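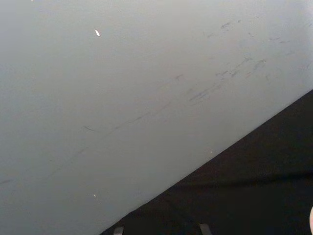
Fumiko Chiba wrote:
More demos won't fix a policy that only knows one table. You could record until May and still get something that falls over when the cloth moves.

dunmoor_k wrote:
That's my worry too. We're at 1,886 episodes on the Pulwood set and I still don't trust the number. 110 of those got thrown out on review, and I bet a second reviewer would throw out a different 110. My view is that most of what we call "variety" is the same person doing the same motion a bit slower. The current task is pen into square cup, two arms set up, bowl left out on the cloth as a distractor.
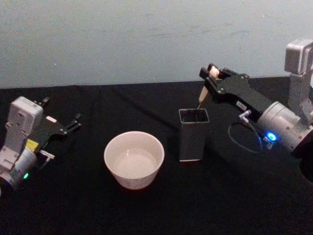

The trouble starts when people count that as a two-arm task. If only one gripper does the work, the other arm's data is mostly it sitting there – and the model learns to sit there. I'd like somebody to show me that isn't wasted disk.

nimri_tab wrote:
Disagree. Holding still is a behavior. We dropped the idle arm from our Skorura runs and it drifted all over the place at test time.

dunmoor_k wrote:
How many test runs?

nimri_tab wrote:
9. I know.

Fumiko Chiba wrote:
Nine runs wouldn't convince me of anything. Did you keep the wrist views when you dropped the arm?

nimri_tab wrote:
No, they went too. So fair point, that's two changes at once. I can rerun with the views kept in, 5 operators this time, but not before Sornemon gives us the rig back.

dunmoor_k wrote:
Post the failures as well when you do.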